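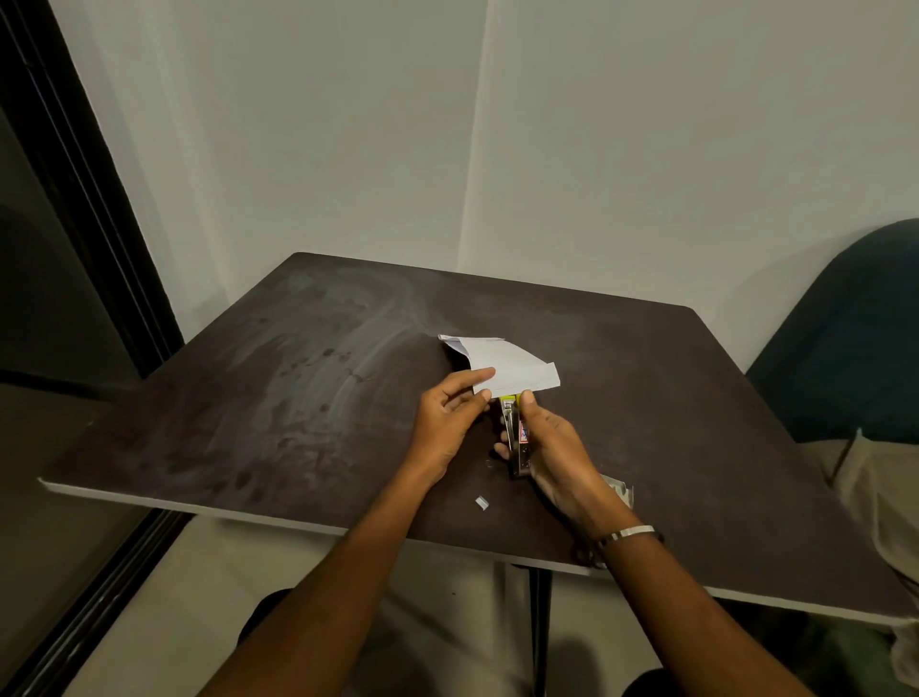
Wednesday, October 14, 2026
Bench notes, paper fastening, second session

Purpose: settle how the folded instruction inserts for the Pralach order get closed. In July we agreed on one staple through all layers, then changed the fold, and the old settings no longer hold. Torbjørn Öberg wants a written procedure before the stock is cut.

Stock: plain white, uncoated, two batches. The Stanetti sheets are the stiffer of the two and take a sharp crease. The Radonjić sheets fold more easily but spring open if left overnight. Both were creased by hand with a thumbnail, then again with the bone folder. The folder gives a cleaner edge but polishes the paper along the crease, and you can see the shine at a low angle. Thumbnail only for the customer samples.

Fold: the irregular one, with the flap coming over last. The layers do not line up at the lower edge and are not supposed to. This gives a thick zone and a thin zone next to each other. A staple that straddles the step goes in crooked, with one leg clinching early and the other standing proud. Staple has to sit fully in the thick zone.

Method tried today:
Hold the folded piece in the left hand, pinched between thumb and fingers, flat and just clear of the table.
Stapler in the right hand, upright, jaws brought to the lower edge of the paper.
Check that the jaw is square to the edge. Squeeze in one motion, no second squeeze.
Release, turn over, look at the legs.

Holding the work clear of the tabletop is better than resting it. With the paper down on the surface the lower jaw has to be forced under it, and the layers shift before the staple enters. Clear of the table, they stay where the fingers put them. Pinch close to the stapler but not in line with it.

Results: Stanetti stock, legs flat on all pieces kept. Two rejects, both from placing the staple across the step. Radonjić stock, legs flat, but the upper flap lifts at the corner away from the staple. A second staple would cure that and would also block the last unfold, so no. Try pressing under the board for an hour first.

Staples: strip 416 from the drawer, standard legs. Keep the spare strip on the table near the work, otherwise the session stops every time the magazine runs out. Do not mix in the Brurnance strips. They fit the magazine but the legs are shorter and do not close over on the full thickness. I have put them back in their own box and labeled it.

Table: the dark brown square top is acceptable for this. White paper is easy to see against it. The smudges and ring stains do not come off with a dry cloth, so wipe with a damp one, let it dry, and put down a clean sheet before laying out finished pieces. No marks found on today's pieces, but I would not stack 2,000 of them directly on that surface.

Open points:
— Whether to mark the staple position in pencil or use a card stop. A card stop is faster once it is cut. Pencil has to be erased.
— Hand fatigue. Grip was fine for a batch of 50, and I would not plan on more than that without a break.
— Flap lift on the Radonjić stock, see above. If pressing does not fix it, ask Torbjørn whether the whole run can go on Stanetti.
— Fold drawing still shows the July version. Needs replacing in the binder.

Samples are in the flat tray, Stanetti on the left, rejects clipped together with a note. Please do not flatten the rejects, I want to measure the step on them.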